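Putirero Post > People > At work

August
By Bit-na Ko

Phyllis Bloxham has furnished other people's offices for long enough to distrust the word "breakout". "I've put in over 80 sofas," she says. "Most of them end up as coat racks."

We are in the big workroom at Ellwood, where the floor is polished concrete and every cough carries. Phyllis chose the seating. She has come back to see what people have done to it, and heads for the cream sofa first.

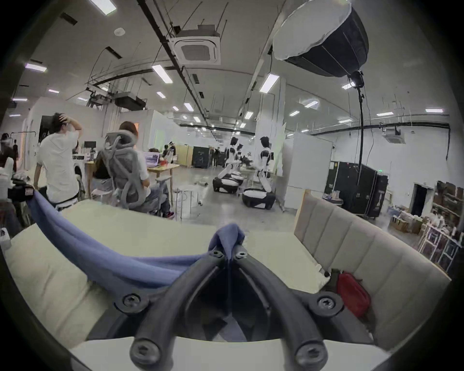 The cream sofa, with its channelled back and a red pouch tucked into the seam.

She approves of the padded channels ("they forgive a slouch") and disapproves of the colour, which she says was the client's idea. "Cream. In a workshop. I put my objections in an email and the email was admired."

The chairs are a sorer point. Her budget was $800 for a good mesh one with a tall back, and after that it was stools. Mervyn Dunmore, who signed the order, remembers the conversation as friendly. Phyllis remembers it as 58 minutes long.

"A stool is a chair that's given up," she says. "But they're easy to shift, and people do like to shift."

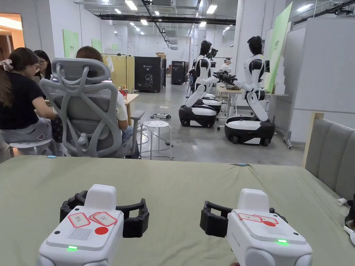 Mesh chair and white stools by the tan-yellow partition.

She is kinder about the partition. It gives the eye somewhere to stop, she says, and sooner or later any partition gets a notice taped to it. She has never met one that didn't. The cables on the floor get a long look and no comment, until I ask. "I do furniture," says Phyllis. "Cables are weather." 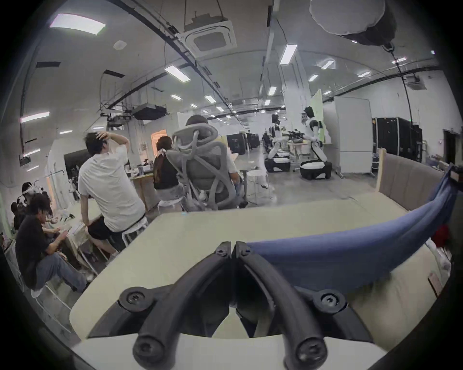 What she'd change

More backs on things, to begin with. "Look at how people sit on a stool. They hunch, or they grab the table." She would also like a darker cover for the sofa, and has sent Mervyn 13 swatches. He is thinking about it. He has been thinking about it since autumn.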